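Planning for Equipment, Session 6: What the Arm Really Costs
Course notes, Reijo Räsänen

Welcome back, everyone, and thank you for the lovely stack of budget drafts! I read them all over the weekend with a great deal of coffee, and most of you did what I did on my first project at Dollholm, where you find a price for the arm, write it at the top of the page, and feel that the hard part is over.

So let's go back to our kitchen bench exercise and look at everything that isn't the arm. You need a gripper, cables, a work surface with some kind of rail, and then all the small household things it will practice on (a bowl, a spoon, a cloth, toy food). I like to give that last group its own line, even if it's only $100, as otherwise it ends up on somebody's personal card and never comes back. 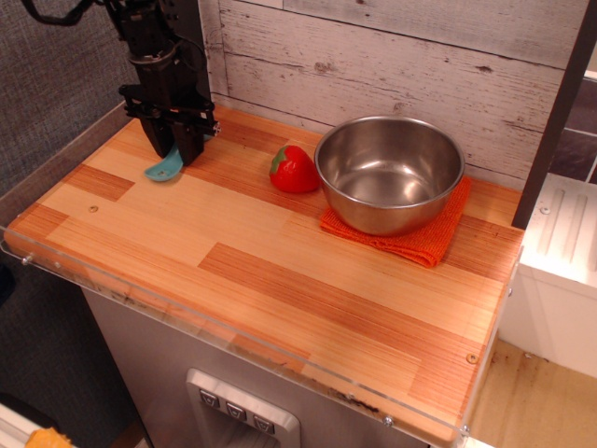

Then there are spare parts. For the exercise, take $2000 as your yearly figure for repairs and $205 for each replacement set of fingers, and please do put in more than one set. My old colleagues at Tuominen ordered a single spare and then spent most of April waiting for the next one, with a perfectly good arm standing idle.

Staff time comes next, and I'd like it in hours first and money second. Include setting up, resetting the objects between runs, and plain old wiping down.

For next time, compare the Dodari and Tidoletti quotes in your folder and mark whatever each one leaves out. Bring a printed copy, please, and a pencil.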